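# A visit to Larnside, 18 October 2023

I went to the open day at Larnside with my colleague Leen Yammine, by the early bus. The ticket was free but one must write the name on a list at the gate. I was visitor 204, and in the evening the list had reached 863, so I was glad that we came early.

The building was before a seed store of the Hallgrímsson family and it still has the old loading doors. On the ground floor there were stands from local firms. Prulden showed boxes for carrying fruit, and Bado had a stand with soup, which cost 5 pounds with bread. I found it a little salty. Leen took a second portion.

Upstairs are the workrooms, and I had wished most to see the one where they practise sorting and serving with play food. Our guide was Poul Eyvindsson, a calm man who speaks quietly, so it is better to stand near him. He explained that the tables get fresh paper often, and that the tape is put on by hand with no ruler. I liked this. I had expected a printed mat with exact squares, and instead it looked like a table where children will paint.
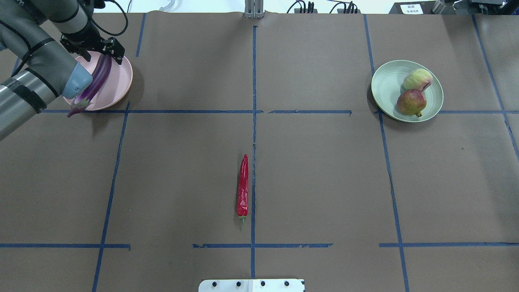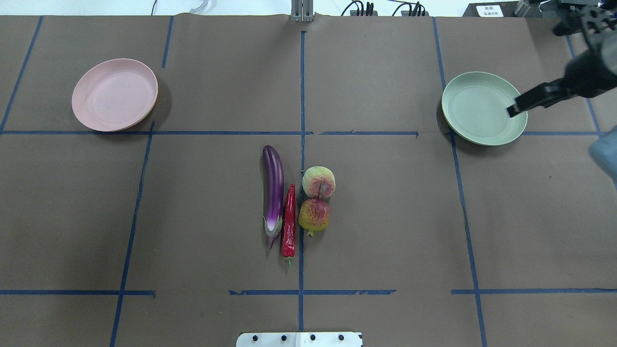 Poul told us that the plates were chosen for their soft colours, the pink and the green, and that they tried white ones first. On white plates the visitors always asked when the lunch is served. The vegetables come from an ordinary toy shop. Leen wanted to know why an aubergine and not, for instance, a potato. He answered that a long vegetable makes more trouble on a small plate than a short one, and that trouble is useful when one practises. She wrote this in her notebook.

I asked also how the sections between the tape are used. They have a plan on the wall with the tasks for each week, and the plan says in which section a thing must begin and where it must finish. The list has 258 tasks until now. Many of them are very small, like moving one pepper from the middle to a plate.

After this we had tea in the corridor and looked at old photographs of the seed store. The stairs are steep and there is no lift, which older visitors should know. The toilets are only on the ground floor.

The next open day is in December. Leen has already asked for the programme, and I will go with her if the early bus is still running in winter.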